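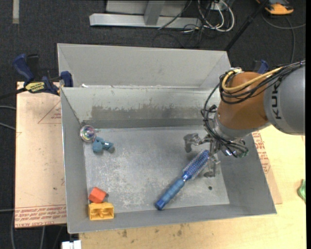

2 min read

The stop that cost us the most last year was not a collision. An arm in the Camstead cell closed on a part, the controller logged a good grasp, and the arm carried nothing to the outfeed. It did this 36 times before the count check tripped. The fault was filed as operator error.

I think that label is wrong, and common. The Grarko software inferred a grasp from finger position alone. A round handle or a bristle head can hold the fingers apart for a moment, then roll out during the lift. Position at closing says very little about position at transfer.

The usual answer is a tighter threshold. Reva tried that in August and traded missed drops for false alarms, 439 of them, and the operators learned to press reset without looking. That is a safety matter. A person who resets by habit will one day reset with a hand in the bin.

Check the grasp twice – once at closing, once above the rim – and stop the cell on a mismatch. The second check adds almost two seconds per pick. I would pay that on every line I am responsible for.

2 comments · 36 shares

Related
Cable wear at the wrist: what to inspect
Lyimo cell restart procedure, revised
Who owns the reset button?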